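Review: the Stunden Cell Practice Kit, spring revision
by Refilwe Baloyi

The Stunden kit is a binder of rules for people who run two-arm robots at a bench, plus a pack of laminated cards and a roll of floor tape. I bought it because Jendevier, where I look after the bench work, had been running on habit and a page of notes stuck to a door. I expected padding. There is plenty of that, but a few pages earned their place.

The binder has 24 rules. Eight of them say "ensure adequate" something and then leave you to guess what adequate is. The authors clearly know factory cells with fences and light curtains. Soft goods on an open table get one short chapter, and it reads as if it was added late.
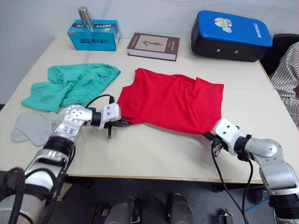
Rule 6 covers what may stay on the table while the arms are moving, and the kit's answer is "only items required by the task." Fine, but required by whom? With a red T-shirt stretched between two grippers, I can argue that the green garment and the gray items on the left are part of the job. I can't make that case for a metal cylinder standing on top of a box at the back. Stunden gives you no reach line to check it against and no word on stacked objects. The older Pernen guide, for all its faults, at least tells you to mark the sweep of each arm and clear anything tall inside it.

Cables do better. Rule 9 wants every cable either tied along the arm or given a measured loop, checked at both ends of travel. It's plain, it can be done before the first coffee, and it takes a tape measure and a bit of patience. I'd keep that page and photocopy it.

The seating rule is the one I argued with most. Stunden asks for an observer "at a safe and attentive distance." No figure, no drawing. The card that goes with it shows a smiling figure in a hard hat standing next to nothing at all. If someone is sitting right beside the table, I want to know how far the gripper can travel toward them, at what speed, and where the stop button is in relation to their hand – and I want that written down by whoever set up the cell, with a signature under it.

The cards themselves are good stock, though the print is small. The tape started lifting at the corners in January, so budget for a better roll. Lekota sells a thinner binder that skips the cards and the tape and says much the same in half the pages, with a worse index. 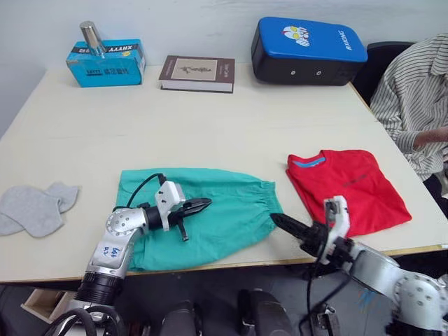 Who should buy it

A shop starting from zero, with fenced cells and parts that keep their shape, will get its money back. For cloth work at an open bench, borrow a copy, take the cable page and the shift log template, and write your own rules for clutter and seating. I've given it 2 stars, and one of those is for Rule 9.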